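3. Setting the Table: Trays, Tableware and the Evening Meal at Kekport

The second part of our study turns from what residents ate to what they ate it from, a matter that came up far more often in conversation than we had planned for.

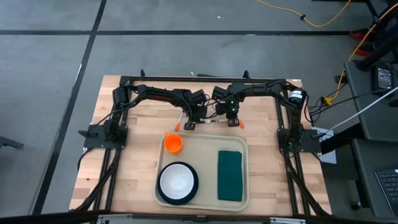 Figure 2. A beige tray with an orange cup, a white bowl on a navy plate, and a folded green napkin.

3.1 Why tableware came into the study

When we began visiting the dining rooms at Kekport, our interview guide had a single question on tableware, tucked in near the end, and we expected short answers to it. We were quite wrong. People were glad to talk about plates! They told us about the wedding china they had given away before moving in, about cups that were too heavy to lift when full, and about the small comfort of a cloth napkin on an ordinary evening. By the second week we had moved the question to the front of the guide, and it stayed there for the rest of the project.

Earlier work on shared meals has paid a good deal of attention to portion size, menu choice and seating. The things on the table have had less attention, except where color contrast is concerned, and there the findings are mixed. We had no wish to settle that argument with a study of our size. What we hoped to learn was how residents themselves felt about a set place, and whether a change in the setting would be noticed and talked about.

3.2 Residents and dining rooms

In all, 79 residents took part, spread over 4 dining rooms. Two of the rooms, Flostar and Koller, kept the plain white service that the kitchen had used for years. The other two changed over in September to a colored service laid out on individual trays, with cloth napkins in place of paper ones. Each room kept its own menu, its own staff and its own mealtimes, and we asked the kitchen to leave all of these alone for as long as we were visiting.

We sat in on 92 evening meals and wrote our notes by hand afterward, usually in the hallway or over a cup of coffee in the staff kitchen. Of the residents who took part, 24 also agreed to a longer interview in their own rooms. These talks often wandered — to gardens, to grandchildren, to the price of butter — and we let them wander, as some of the most useful remarks turned up along the way.

3.3 What residents told us

The napkins drew the warmest comments by far. Several residents said that cloth made the meal feel like company was coming, and one woman said she had started dressing for dinner again. Opinion on the colors was more divided. Some found them cheerful, while others thought bright cups belonged at a picnic and said so plainly, more than once.

The trays were the real surprise to us. We had worried that they would remind people of hospitals, and for a few residents they did. Others liked having a space that was clearly their own, especially at the crowded tables by the windows. A retired baker told us that he had eaten elbow to elbow all his life and was happy to have a border at last. We return to his remark in Section 4, together with the notes from the Gallach kitchen on washing and storage.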